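**Flat pads vs V-groove pads on the handheld gripper — 67 mm stroke**

**kestrel_bench** — 19 September 2021

I have been comparing two sets of fingertips on the handheld unit: the flat black pads that came with the Luketti kit, and the V-groove pads from Vureo. Same arms, same two screws per pad. The test objects are a yellow-rimmed scrubbing pad and a dark wire basket on a wooden table. Flat pads fitted in both views:
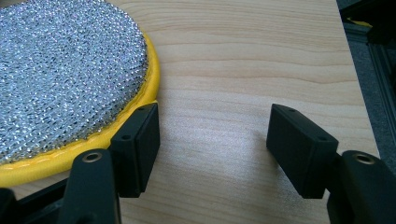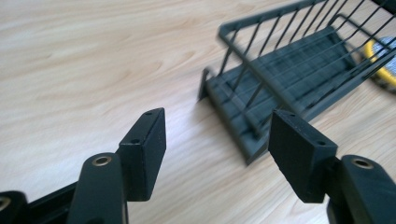
Is it worth moving to the V-groove set if most of your objects are soft?

Keep the flat pads for soft objects and buy the V-groove set only if you handle a lot of rod or wire. On padded edges the groove gave me less contact area and I had to close further for the same hold.

I ran 405 grasps across both sets. Slips on soft items were lower with the flats. On wire the result went the other way, by a wider margin.

---

**ohmslaw_tom**

What counts as a slip? If you are judging it by eye, the wire figures will be poor. A thin bar can rotate between flat pads without dropping, and in my view that is a failed grasp.

---

**kestrel_bench**

Drop, or more than 5 mm of travel relative to the pad. Rotation was not scored. I accept that this flatters the flats on wire, and they still lost.

---

**Drundmont_user**

I disagree with the advice. We ran V-grooves on everything from August onwards and did not see a penalty on soft items. Our closing force is probably higher than yours. Which controller?

---

**kestrel_bench**

None on the handheld, it is trigger operated. The arm version uses the Toledo board with the current limit at setting 4. I have not repeated the soft set on the arm, so the force was whatever my hand did — a fair objection.

---

**Drundmont_user**

Then you are comparing your grip as much as the pads. Put a spring stop on the trigger and run it again before telling people what to buy.

---

**ohmslaw_tom**

Seconded on the spring stop. I would not throw out the wire result, though. The groove locates the bar and that does not depend much on force.

Separate point: are the pads bare print? Mine polished up with use and the friction fell off. I wipe them with isopropyl before each batch and rough them up with 240 grit when they go shiny.

---

**kestrel_bench**

Bare, no tape or rubber. They were not wiped between batches, only at the start of each session. I will add that to the procedure.

---

**mm_pitch**

Check the screws as well. I had one pad working loose on the V-groove set and it looked like slip in the log until I held the tip and felt it move. A drop of low-strength threadlock cured it. Keep it off the plastic, some types craze it.

---

**kestrel_bench**

Noted. Plan for the rerun: spring stop fitted, pads wiped before each batch, screws checked, rotation scored separately. Soft items first. I will post the spreadsheet with both sets of numbers so Drundmont_user can compare closing force.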